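Does Carpet Really Hide Dirt?

Grown-ups like to say that a dark carpet "hides the dirt." Should you believe them? Partly. Hiding is easy. The dirt is still in there.

Carpet is made of yarn, and yarn is made of thin fibers twisted together. Crumbs and dust slide down between them. On a pale carpet you spot a crumb right away. On a dark gray one you may walk past it for days.

Colors and patterns help with the hiding. Streaks of lighter and darker gray mix up your eyes, so a small smudge looks like one more streak.

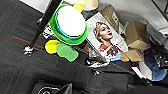
Dark gray carpet with fine streaks and a thin orange-red stripe.

Haziq Wijaya, age 11, didn't trust the saying either. He vacuumed his dark bedroom carpet in January, then shook the dust onto white paper. "It looked clean before," he wrote to us. "It wasn't."

Some ads say a carpet "cleans itself." Ask how. Where would the dust go?

You can try a test. Drop 70 grains of dry rice on a dark carpet, ask a friend to pick them up, and count what comes back. Then do it again on a light one. Did your friend find more the second time? If not, maybe we're wrong about color. One test doesn't prove much, so try it with a few different friends.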